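Imitation learning with hand-held grippers: policy good on seen objects, bad when the room changes. Is my data split wrong?

Asked in: Robot learning, data and methods
Tags: imitation-learning, hand-held-gripper, evaluation, wrist-camera

Hello all. I am in the second year of my doctoral work and I would like to ask about a result which I do not understand well.

We collect demonstrations with two hand-held grippers, one for each hand, and a wide-angle camera on each gripper. The operator does the task with the own hands, no robot arm is needed. Later we train one policy from all the demonstrations and run it on our two-arm robot. The task family is simple table work: take a flat thing, hold it upright, pass it to the other side, put it down. The collection was made in one big room with several operators working at the same time.

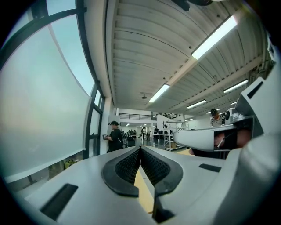
View from a gripper camera in the collection room.

In total we have 1527 demonstrations after cleaning. I used 1000 for training and kept the remaining ones for validation and for looking at failures. The split was random over demonstrations. Validation loss goes down nicely and does not come up again. On the real robot, in the same room and at the same table, the policy succeeds in most trials. Then we moved the robot to another room with a darker floor and no big window, and the success fell to almost nothing. The arms go in the correct general direction, but the fingers close too early, before they reach the object.

What I already tried:

Stronger color changes in the images during training. It helped a little.

Random cropping. It made the same room worse and the other room not better.

A larger image encoder. No difference that I could measure.

I think that the policy looks at the background and not at the object. Because the lens is very wide, the object is only a small part of each image, and the windows, the ceiling lights and the other people take all the rest.
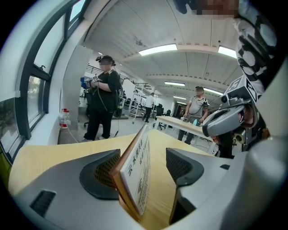 My supervisor says that more demonstrations from the same room would still help. My colleague Gearóid Ó Gríofa says the opposite, that I should stop collecting and change the split first. I would like to hear from somebody who had this problem. My questions are these:

1. Is a random split over demonstrations acceptable when all of them come from one room?

2. Should I mask the background, or will the policy lose something it needs?

3. If we can collect in only a few more places, how should I divide the demonstrations between them?

Thank you in advance, and sorry for the long text. English is my third language.

Deok-su Ban

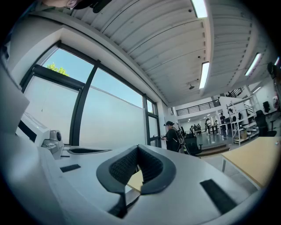 Answers (3)

Answer from Sevim Türkmen (accepted)

The split is the first problem, so I start there. When you divide at random, a validation demonstration has a neighbor in the training set which was recorded by the same operator, in the same place, a few minutes earlier. The loss on it tells you that the policy can fit this session. It tells you very little about a new room. So to question 1: acceptable as a check for bugs in training, not acceptable as evidence for generalization.

Please split by session or, better, by place. I know that you have only one place now. Then split by operator and by table position, and look how much the validation loss rises. In our group we did this with the Skavine data. With the random split all our models looked equal. With the split by operator, the order of the models changed, and the new order agreed better with the robot trials.

To question 2: be careful with the mask. With a camera on the gripper, the background also tells the policy how the hand moves and how it is tilted. We removed everything except the table and the object, and the reaching became shaky, maybe for this reason. What worked better for us was to replace the background in a part of the training images only, and to keep one replaced background constant during a whole demonstration. If you change it in every image, the motion information is destroyed.

To question 3: I would prefer many places with few demonstrations each. We made 10 short sessions in different rooms and it gave us more than one long session with the same total. Change also the height of the table if you can - we forgot this and it cost us a month.

The early closing is maybe a separate thing. Check the delay between the image and the recorded finger width. If the delay in the collection is different from the delay on the robot, the fingers close at the wrong moment. In the same room the policy can perhaps hide this error, in the new room not. You can measure it: film a blinking light with the camera and compare the time stamps, then do a similar test for the finger signal.

Comments

Deok-su Ban: Thank you, this is very clear. I made the split by operator yesterday evening. The validation loss is much higher, and now it goes up again after the fifth part of the training. So I was training too long and could not see it. I did not check the delay yet.

Sevim Türkmen: Good, then stop earlier and repeat the robot trials before you change anything else. One change at a time.

Answer from Caoimhe Brennan

Agree with the above on splitting. One small addition. Report the robot trials in the second room separately, with the start positions written down beforehand. I have reviewed papers where the object was placed a bit more kindly for the newer model, without any bad intention. We tape marks on the table and run each model from the same 5 marks, in mixed order, and the person who places the object does not know which model is running.

Your trial count matters too. "Most trials" is hard to judge without the number of trials.

Comments

Deok-su Ban: You are right, I will write it properly. We did not use marks.

Answer from Sorcha Heffernan

Just get more data, it always helps in the end. Or try a narrower lens.

Comments

Sevim Türkmen: A narrower lens loses the other hand from the view, for two-hand tasks I would not do this. And more data from the same room is the thing he is asking about.

Sorcha Heffernan: Fair enough, I only did one-hand tasks.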